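Unrolled thread · 4 min read

Search this site Popular Newest Go

Window ledge week! A thread by Leanne Dunmore

1/ OK so I have been put in charge of making our break room at Tromora nice again and I am having the BEST time. Posting as I go, mute me if you don't care about ledges and small tables.

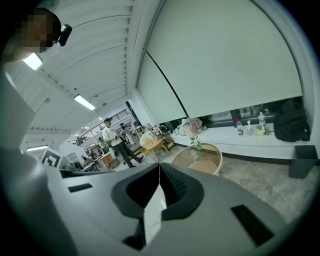
2/ My budget is $124, which sounds tiny until you realize most of what a room needs is already in it and just standing in the wrong spot. I've spent $38 so far and I'm rationing the rest like candy.

3/ First love of my life: the round table. Glass top, light wood rim, and you can see the tan wooden base right through the glass. I've eaten lunch at it for two years and never once looked at it properly. It's lovely!

4/ Glass tops show everything, of course. Every fingerprint, every mug ring. My method is one damp cloth, one dry cloth, and then you crouch down and look across it toward the window like you're lining up a pool shot. Bhavana Bhat walked in on me doing this and backed out again.

5/ The little green plant in the clear glass vase stays. A few leaves on a skinny stem and it does more for that table than any big centerpiece would. I did try a bowl of lemons last week. Too much. People kept asking if the lemons were for them.

6/ Now the ledge. Oh, the ledge. It's long and white and sits right under the big roller blind, so naturally it's where everybody puts everything. Water bottle, spray bottle, bags, you name it.

7/ I used to want it completely bare. I've changed my mind! A bare ledge lasts until the first person comes in with a coat and a sandwich. What I want now is a ledge with zones.

8/ Zone one, the flowers. Small white ones, toward the right, and they get to stay put with some breathing room. The tall clear bottle behind them is moving down a bit so they have plain white blind behind them. White on white, very calm, I'm obsessed.

9/ Zone two, bags. There's a soft beige cloth one at the left end with a bit of pink to it, and a big black one slumped at the far right. I don't mind bags on a ledge. I mind them wandering into the middle. Ends only, please and thank you.

10/ Zone three, drinks. Bottles get the stretch between the bags and the flowers, and please take them home on Friday. Nigel Stockdale once collected 6 half-full waters from this ledge before a holiday and lined them up by level. You could have played a tune on them.

11/ A few of you asked about the blind. Yes, we keep it down nearly to the ledge in the afternoon. The sun comes in hard on that side and by July the glass table is a mirror. Mornings I roll it up and the whole room wakes up.

12/ Blind cleaning, since I went down that hole on Sunday night: soft brush, top to bottom, with the blind all the way down. Then a barely damp cloth on the marks. Don't scrub! I scrubbed one at home and now it has a shiny patch the shape of Florida.

13/ Ceiling appreciation post. White slats, and the whole thing CURVES. Sandra Parsons says it reminds her of the inside of a boat and now I can't see it any other way.

14/ The small wooden table with the slatted shelf underneath is my current puzzle. It's on the floor to the left of the round one and it has turned into a landing pad. I want magazines on the shelf and one thing on top. One! I keep walking past and finding more.

15/ Floor is gray marbled tile and it's the most forgiving floor I've ever met. Crumbs vanish into the veining. That's wonderful and also slightly alarming, so I sweep by schedule and not by eye.

16/ Trash bin, dark gray, square opening, tucked under the right end of the ledge. Perfect spot and I'm not touching it. You clear your bit of ledge and drop the junk straight down. Cyril Entwistle put it there years ago and I told him he has a gift.

17/ Still to buy: a shallow tray for the drinks zone, and maybe a second vase. I found a gorgeous tray from Inum and then saw it was $490. For a tray! I closed the tab and went for a walk.

18/ Tray hunt continues at the thrift store on my lunch break. If you've got a long narrow one hiding in a cupboard — wood, enamel, anything — my messages are open. Will swap for lemons.

Comments (4)

Bhavana B.: For the record I backed out because I thought you'd lost a contact lens

tidyish_in_ohio: the "ends only" rule for bags!! stealing this for our hallway shelf

Nigel Stockdale: It was a very good tune.

marnie_k: Try a boot tray, the narrow kind. Mine's been under my plants for years and it wipes clean.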